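Search this site Enter keywords Go

Filed under: Toys and Play, Lending Shelf News

Toy donuts join the pretend food shelf

The Goodall Toy Library added a set of play donuts to its pretend food shelf on 4 November 2002. The set is listed in the catalog under Florna, next to the tea set and the cardboard grocery boxes, and members may borrow it on an ordinary card.

Pretend food has been the busiest part of the library this year. Members took out 1,616 items from all shelves, and almost 30 requests on the suggestion sheet asked for something sweet to go with the Teltura play kitchen. The fruit and vegetables were already well covered. The bakery bin held a loaf and some rolls, both worn at the corners.

The donuts come in different sizes and colors, so children can sort them by either one. A plate and a bowl make a simple start. Put a donut in the bowl, leave the others on the table, and let the child decide what goes on the plate.

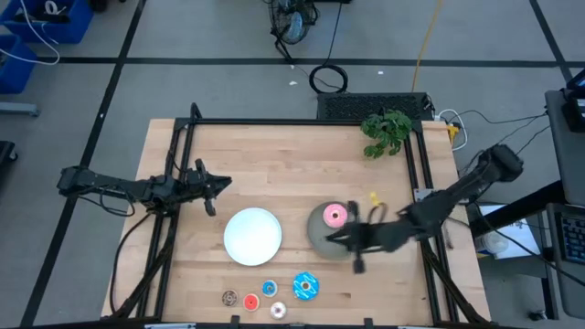 Pink donut with white sprinkles in the gray bowl, with red, brown, white and blue ones near the plate.

Younger children tend to go by color first. Ask for the red donut, then the white one with pink sprinkles. The blues are harder, as one is small and the other is larger with white drizzle. Older children can take orders, write them on a pad and set up a shop counter. A tray from home works well for this, and so does an egg carton for the smaller donuts.

The loan period is 2 weeks, with one renewal if there is no waiting list. Please check the contents against the card in the lid before you bring the set back. Wipe the pieces with a damp cloth and let them dry before closing the box. Do not put them in the dishwasher. Missing pieces should be reported at the desk so the card can be corrected.

The plate and bowl are not part of the set. Play dishes can be borrowed separately from shelf 7.

The Funadden picnic basket is out for repair to its handle and will be back on the shelf in February. Requests for it can still be left at the desk.

Contact the Goodall Toy Library | Copyright 2002 Goodall Toy Library | Back to top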